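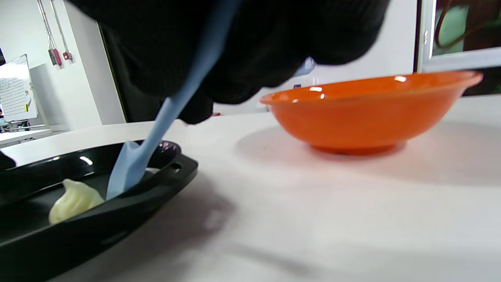 *Blue silicone spatula, black tray, orange bowl.*

Re: [Pekside-cooks] One spatula for everything?

On Saturday Bohdana Nazarenko wrote:

> I've thrown out my turners and kept one silicone spatula. It scrapes, it lifts, it does dumplings. The Silness handout says the same. Why own more?

Bohdana, I'm not convinced. Scraping out a tray, fine, any soft blade does that. Lifting a pleated dumpling from cast iron is a different job, and the handout skips it in one sentence. A soft head bends just when you need it to get under a stuck bottom. Then you push harder, and there goes the filling.

I also don't buy the handout's other claim, that a plain white surface "keeps itself honest" and needs only a wipe at the end. White shows every smudge and scuff, I'll give them that. Showing dirt and being clean are two things.
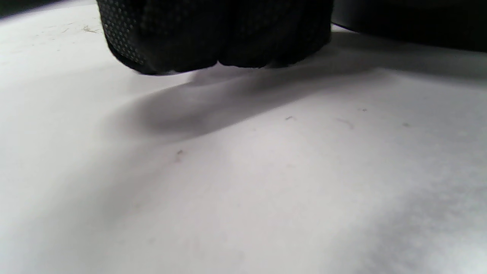 Stela Avram wrote to me off list that she flours a wooden board and has never seen the point of white at all. Alina Barbu disagrees with both of us and wants a damp cloth under everything.

Back to the spatula. My skillet has a short loop handle, so tilting it over a bowl is no fun, and I move dumplings across singly - slow, but the pleats stay shut. Three in the orange bowl, one left on the iron:

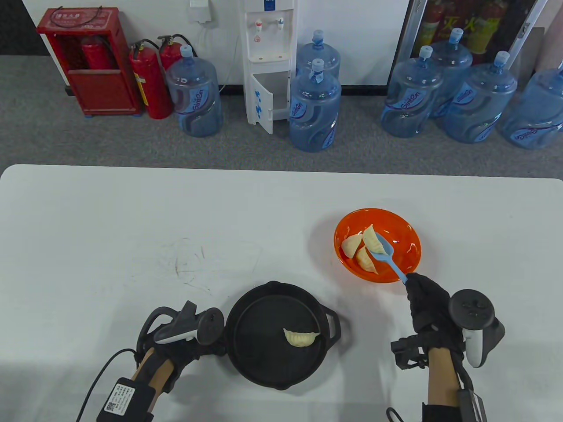 ## What would change my mind

Someone frying a full batch in cast iron, silicone only, and telling us how many tore. A nonstick pan doesn't count.

Aranka Somogyi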